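Section 4: Setting up your Nostus label printer

Read this section once before you start. Allow enough time to finish the whole set-up in one go. If you have to stop, stop at the end of a numbered step and turn the printer off.

4.1 Choosing a place for the printer

Put the printer on a level surface that does not shake. Leave enough space in front for the labels to come out and enough space behind for the fan-fold stack, if you use one. Keep the printer out of direct sunlight. Label stock that has been left in the sun can darken before it is printed.

Run the power cord and the data cable so that they hang freely and do not pull on the sockets. A gentle loop is enough. Do not staple, tie tightly or bend a cable back on itself.

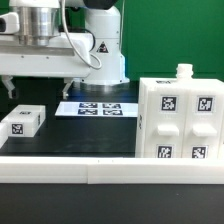

4.2 Connecting power and data

1. Check that the power switch on the back is set to O.
2. Plug the power supply into the printer, then into the wall outlet.
3. Plug the data cable into the printer. Leave the other end unplugged until the software asks for it.
4. Set the power switch to I. The status light blinks while the printer starts and then stays on.

Note: If the status light keeps blinking after two minutes, turn the printer off, wait a short while and repeat step 4. If it still blinks, go to Section 9.

Caution: Use only the power supply that came in the box. Other supplies may fit the socket and still damage the print head.

Warning labels must stay readable for as long as the equipment they are attached to is in service. If you are printing replacements, use the polyester stock (Jeltstead 50) and not paper. 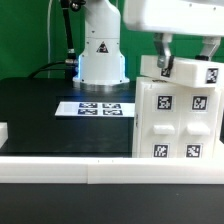 Fig. 4-2. Triangular warning label on a white column.

4.3 Loading the label roll

1. Press both side latches and lift the cover until it stays up by itself.
2. Slide the roll holders apart and set the roll between them, with the labels feeding from the top.
3. Let the holders close on the roll. The roll should turn freely by hand.
4. Pull the end of the roll under the two guides and out past the front edge.
5. Move the guides in until they just touch the sides of the backing paper.
6. Close the cover and press down on both sides until it clicks.
7. Press Feed once. The printer moves the stock forward and stops at the next gap.

A full paper roll holds 1,000 labels. A polyester roll holds 299, as the first label is used up in factory testing. The counter in the software has to be told which one you have loaded - it cannot tell by itself.

Caution: The tear bar is sharp. Keep fingers away from it when you pull the stock through.

4.4 Preparing the surface

Most complaints about labels coming off have to do with the surface and not the printer. Wipe the area with a lint-free cloth and the cleaner supplied, and let it dry completely. Do not touch it again before the label goes on. 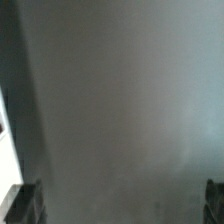 Smooth painted metal and hard plastic need no further work. Powder coating with an orange-peel finish holds a label less well, so press for longer and check the corners the next day. Oily surfaces should be cleaned twice, with a fresh cloth the second time.

Ridged or layered plastic is harder. The adhesive only grips the high points, and the label will lift at the corners first. Use the thick-adhesive stock (Jeltstead 50T) and apply it with the roller.

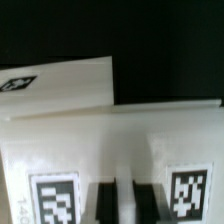
Bare wood and unsealed concrete are not suitable for either stock. Use a tag and a cable tie.

4.5 Test print

1. Open the software and choose Tools, then Test Print.
2. Connect the data cable when asked.
3. Select the stock you loaded and click Print.
4. Compare the result with the sample card. The thin lines should be unbroken.

If the lines are faint, raise Darkness by one and print again. Clean the print head after almost 4,000 labels, or sooner if white streaks appear.

Spare rolls and rollers are ordered from Ghasemi, Ploselden. Give the serial number from the underside of the printer with every order.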